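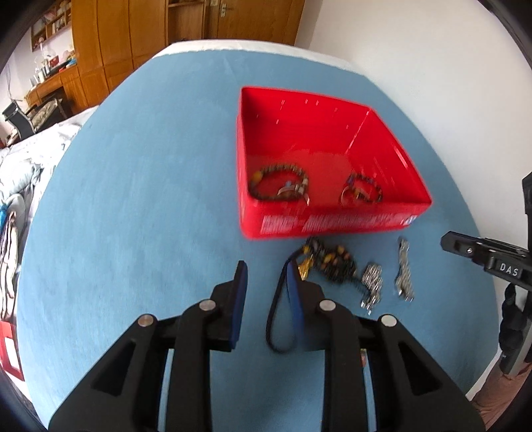
From the bench: small shiny things

Feb 8, 2022

Readers of the last issue will remember that the Gurnar hand grippers did very well on mugs, boxes and the stuffed whale. We were pleased with ourselves for nearly a week. Then we moved on to jewelry and keys.

The test is simple to write down. Take beads, chains and other small stuff from the bed sheet, put them in the red tray, and do it with two grippers held by one person, so that the recordings can be used later to train an arm. We gave it 29 takes with the standard pads and the same number with the softer ones from Tapsell. Tapsell's catalog describes these as "forgiving", and I'd like to know whom they forgave.

Beads went best. A bracelet has enough bulk for both pads to squeeze, and if you come at it from the side it mostly stays put. Longer strings are another matter. You pick up one end, lift with great confidence, and the other end stays on the bed with whatever it has wrapped itself around. We scored these as half a pick, after a discussion that took longer than the takes.

Chains were poor. The soft pads fold over the links and feel secure right up to the moment you turn the wrist. The standard pads hold better but want a steady hand, and by the end of the afternoon mine wasn't. Standard pads dropped 5 chains, soft pads dropped 9. I would call that a win for standard if I hadn't personally dropped most of them.

Keys deserve their own section in the write-up and will get one. A bunch of keys has no good side. The ring is the only part worth aiming for, and it likes to lie flat, where neither set of pads can get under it. If it happens to stand up, go at once and don't stop to admire it.
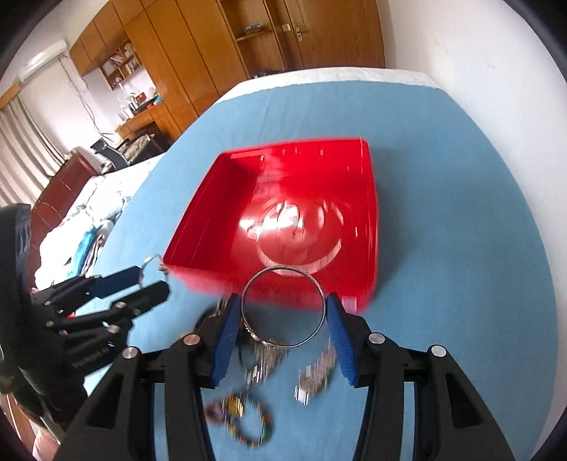 What we're changing

The tray stays. We like the walls low enough to reach over, and red on blue is easy on the tracking software, which has few other pleasures.

The camera view needs work. Plenty of the footage has motion blur on exactly the items we care about, since metal under a ceiling light turns into streaks as soon as the wrist moves. Fideo, our labeling tool, can cope with a blurred bracelet. Ask it to tell one blurred chain from another and it guesses, with the calm of a weather forecaster. We'll try a shorter exposure first and slower hands second – the second is free, so naturally it's harder to get.

We're also dropping the soft pads for anything thinner than a pencil. They go back in the drawer until the fruit tests.

Next round is at Plalcombe in May, with 2 new pad shapes and the same tangle of chains. Anyone who wants a turn on the grippers is welcome. Please don't untangle anything first.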